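Can a machine tidy the kitchen drawer yet?

Notes on two-armed sorting, and on what counts as a chore.

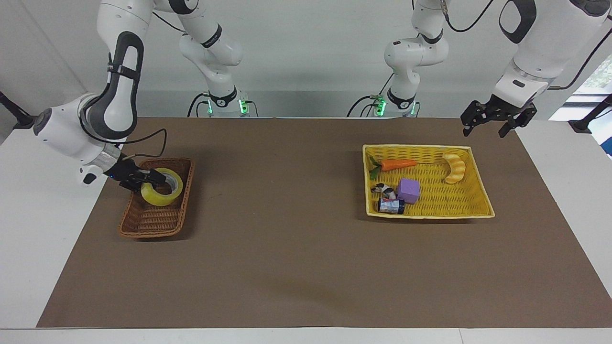
I have been asking the same question of household robots for several years, and the answer moves slowly enough that I only need to write it down every so often. The question is whether I could leave a machine with a mixed pile of belongings, go out for an hour, and come back to find the pile put away. Folding shirts gets most of the attention. I think sorting is the better test, as every home and every workshop has to do it, and the items are never the same twice.

Take a roll of packing tape in a basket. A person picks it up without planning anything. A two-fingered gripper has a choice to make: pinch across the outside, or put one finger through the core and close on the wall of the roll. Pinching across the outside needs a wide enough opening. The core grip needs less opening but better positioning, and the roll can swing once lifted. Clear tape is also awkward for depth cameras, which tend to return holes or nonsense for anything shiny or see-through. If the roll leans against the side of the basket, the fingers must avoid the weave too. Wicker is bad for this. It catches.

Soft things have a different problem. A foam cube forgives a poor grip, and a can on its side does not: it rolls away from the first finger to touch it. A controller tuned for one will often fumble the other, and the usual fix is to slow everything down.

Last November I kept a log of 300 attempted transfers between two containers, using the Pustside control software with its default grasp settings. Of those, 149 finished with no help from me. I counted a transfer as failed if I had to touch anything, including nudging an object back within reach. That is harsher than the scoring in the Vovus write-up, which allows 3 retries per object, and it explains most of the gap between my figure and theirs. At home a retry is fine if the thing lands in the right place eventually. On a shop floor it costs cycle time.

The second arm is worth less than I expected. In most of my runs it waited. It helps when a container slides and needs holding, or when an object has to be turned over between grasps, but the Wieser planner seldom chooses a handover if a single arm can reach. I tried forcing handovers and the runs got longer with no gain in success.

So: chores, no. Single steps of chores, sometimes, at a bench, with good light. Small parts kitting is nearer, where the bins stay put and the item list is known.

I have the Arkora gripper pads to try next, which are softer and have a deeper groove. Same log, same containers, same scoring.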